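Rurnbridge Water Reuse Pilot
Progress report to the Beltberg Fund, second quarter
Prepared by Iveta Paulík, 29/06/2023

1. Work completed
The rainwater tank at the Rurnbridge workshop building was commissioned in the second week of the quarter. It holds 4,000 litres and supplies the toilets and the outdoor taps. Pipework on the north side was replaced where the survey had found corrosion. Stela Zamfir signed off the backflow test and the certificate is attached as Annex B.

The first filter set clogged sooner than the supplier's guidance suggested. Fedir Hrytsenko fitted a coarser leaf screen upstream and changed the cleaning interval from 40 days to 15. Flow has been within the design range at each weekly reading after the change. 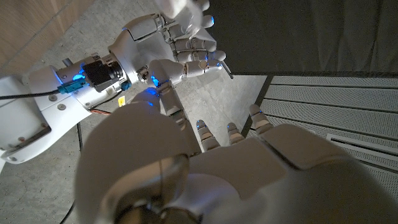
Figure 1. White jointed hand with blue light at the fingertips, Rurnbridge workshop.

2. Metering
Sub-meters are installed on the mains and rainwater lines. Readings from the mains meter are complete. The rainwater meter lost its data link twice and the missing days have been left blank in Annex C. Vamex has agreed to replace the transmitter at no charge.

3. Spending
Spending is within budget on all lines except pipework, where extra brackets added up to 200 euros. We ask for approval to cover this from the contingency line.

4. Next period
Daryna Stasiv will draft the maintenance manual. The overflow drain to the east ditch still needs consent from the drainage authority, and the trench will be dug in August if consent is received. Water quality samples will continue monthly.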